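Guides > Automation > Planning and budgeting > Costing a simulation workstation

How to budget for simulation before you buy the robot

Most first budgets for a mobile or tabletop robot list the arm, the base, the gripper and a line called 'software'. Simulation ends up inside that last line, usually with no figure against it. The steps below separate it out. They assume a small team, one robot type and indoor tasks such as fetching, clearing and placing objects in furnished rooms.

Step 1. Write down what the simulator has to decide

List the purchasing questions that are still open. Typical ones are reach, base width, camera height and camera field of view. Each question should name a quantity you would change on an order form. 'See how it behaves' is not a purchasing question and should not be funded from the equipment budget.

Keep the list short. If a question can be settled with a tape measure and the data sheet, take it off.

Step 2. Separate the four cost lines

Use one line each for:

- Workstation: processor, graphics card, memory, storage
- Licences: simulator, asset libraries, any add-on for sensors
- Scene building: staff hours to make or adapt rooms
- Running: electricity, backup storage, replacement drives

The third line is the one that overruns. A furnished room taken from a library still has to be checked for scale, collision shapes and object mass, and a chair with a wrong collision shape will cost more time than it took to place. Enter hours, then convert to money at your own internal rate.

For our Farness project we allowed 40 hours for scene building. All of it went on one living area and one office, and the kitchen was left for the following quarter.

Step 3. Size the workstation from the camera, then the physics

Camera rendering normally sets the graphics card. Work out the number of cameras, the resolution of each and the frames per second you need, and multiply them. Compare that with a measured figure from a trial on a borrowed or rented machine. Supplier figures are mostly quoted for a plain scene with one camera and should not be carried over.

Low image resolution is acceptable for reach and layout questions. It is not acceptable if the open question is whether a camera can resolve small objects on a worktop. Decide which applies before you specify the card, as the price difference between the two cases can exceed 1,000 pounds.

Physics load depends on how many objects are in contact at once. A room with a few large pieces of furniture is light. A drawer full of cutlery is heavy, and will want a faster processor before it wants a better graphics card.

Step 4. Set a trial before the purchase order

Rent time on a remote machine for the trial. Our own cap was 2,000 episodes across two room layouts, which was enough to compare a Stidham base with the narrower Curkum base. Fix the cap in advance and record it on the budget sheet – trials without a cap turn into projects.

For each layout, record:

- Whether the robot can turn between the furniture without contact
- Whether the camera at its planned height sees the near edge of each work surface
- How much of the view is lost when the robot stands close to a tall or wide object
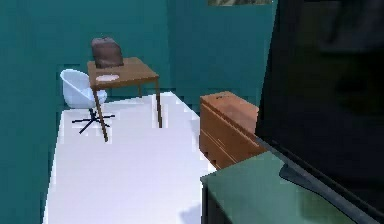 The last item deserves its own column. A fixed camera that works well from the middle of a room may lose a large part of its view once the base is parked beside furniture. If that happens at several of your working positions, price a second camera or a pan mount now. Adding either later means new brackets, new cabling and a repeat of the calibration work.

Step 5. Turn the results into order lines

Go back to the list from Step 1 and write the answer next to each question. Where the trial gave no clear answer, leave the item open and hold a contingency against it. Do not close it with a guess.

We hold contingency per item, at 40 per cent of the item price for anything still open and nothing for anything settled. The Gallagher mount was the only open item on our March order, and its contingency was spent.

Step 6. Keep the scenes

Store the room files with the budget sheet, along with the simulator version and the asset library version. The same rooms will be wanted when the gripper is replaced or a second robot is priced, and rebuilding them from memory is slower than the first build. Allow for storage in two places under the running line.

Review the sheet when the hardware arrives. Measure the true camera height on the assembled robot, enter it in the simulator and rerun one layout. Any difference from the trial goes in the notes column for the next purchase.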